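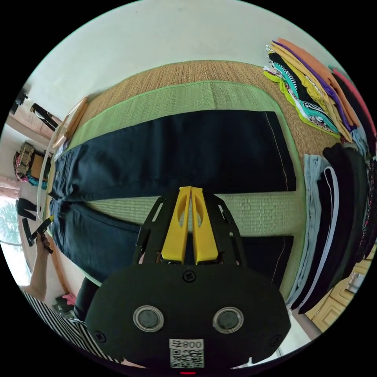 Hemming is a method of finishing the edge of a piece of cloth. The edge is folded, usually two times, and fixed with stitches so that the threads of the cloth cannot come loose. The word hem is used both for the finished edge and for the folded part behind it. Hems are found on trousers, skirts, sleeves, curtains, tablecloths, towels and sails.

Purpose

Woven cloth that has been cut has no border of its own, and its threads separate with use and washing. A hem encloses the cut edge. It also gives weight to the lower part of a garment, which helps it to hang straight, and it keeps a reserve of cloth with which the garment can later be made longer. In children's clothing this reserve was traditionally large. A school skirt could have a hem as deep as a hand and be let down several times before it was passed to a younger child.

Cloth edges which come finished from the loom are called selvages. They do not need a hem, although many sewers cut them off, because a selvage is often woven more tightly than the rest and can shrink in a different way.

Types

The single-fold hem is turned only one time. It is thin and is suitable for knitted cloth, which does not fray. On woven cloth the raw edge must first be covered by an overlock stitch, a zigzag stitch or a tape.

The double-fold hem is turned two times and hides the raw edge completely. It is the most common hem on shirts, bed linen and trousers of cotton cloth. On denim the usual form is narrow and is closed with one row of thick thread in a lockstitch or chain stitch.

The blind hem is sewn so that only very small points of thread are seen from the right side. It is used on formal trousers, on skirts and on lined curtains. By hand it is made with a slanting stitch which takes one or two threads of the outer cloth. Household sewing machines can imitate it with a special foot.

The rolled hem is made by rolling the edge between the fingers. It is used on scarves, handkerchiefs and light dresses. A rolled hem made by hand on silk is slow work, and for this reason it is often taken as a sign of quality.

The faced hem has a separate strip of cloth sewn to the edge and turned to the inside. It is chosen when the edge is strongly curved or when not enough cloth is left for a fold.

Chain stitch and lockstitch on denim

Early factory-made work trousers were often hemmed with a chain stitch, made from one or two threads that form loops on the back side. Lockstitch, in which an upper and a lower thread cross inside the cloth, later became usual because it does not open when one end is pulled. The chain stitch has kept its admirers. A chain-stitched hem tends to twist a little and to pull the cloth in a diagonal direction. After many washings the raised places become paler than the others, and a pattern like a rope appears. Collectors call this effect roping.

When jeans are shortened in the ordinary way, the worn edge is lost. Tailors therefore also offer the so-called original hem. The factory edge is cut off or folded up, the leg is shortened above it, and the old edge is joined again with a seam placed close to the fold. The seam can be felt with the finger, and on heavy denim it makes a hard ridge.

Measuring

Trousers are best measured on the wearer, with the shoes that will be worn with them. The wearer should look forward, as bending the head to look down changes the length of the back leg. The chosen line is marked with pins or chalk, and the garment is then laid flat so that the inner seam can be compared on both legs. Where one leg of the wearer is longer, each side is marked separately. Cotton cloth should be washed before it is shortened – denim in particular can lose noticeable length in the first washing.

Hemming as a trade

In many towns the shortening of trousers is the most frequent work of a repair tailor. Orest Savchuk, in his short study of the repair shops of Neromgate, examined an order book kept by the Panasiuk workshop and found 992 entries, of which the larger part concerned trousers. The workshop had 5 sewing machines, and one of them was reserved for denim. According to the same study, most orders came in April, when winter clothes were put away and lighter ones were tried on.

Hemming was also a usual first task for apprentices. Marichka Boiko, who learned the trade in Ovgate, wrote that she sewed only kitchen towels during her first 15 weeks. Her teacher opened every hem in which the corner was not square, and she had to sew it again.

Care and repair

The hem is often the first part of a pair of trousers to wear out, mainly at the back, where it touches the heel or the ground. A worn fold can be covered from the inside with a cotton tape, formerly sold as trouser binding. When a hem is let down, the old crease often stays visible. Steam and a damp cloth reduce it, but on dyed cotton a pale line usually remains – it may be covered with a row of stitching or a narrow braid.

See also

Overlock
Seam allowance
Selvage
Trouser cuff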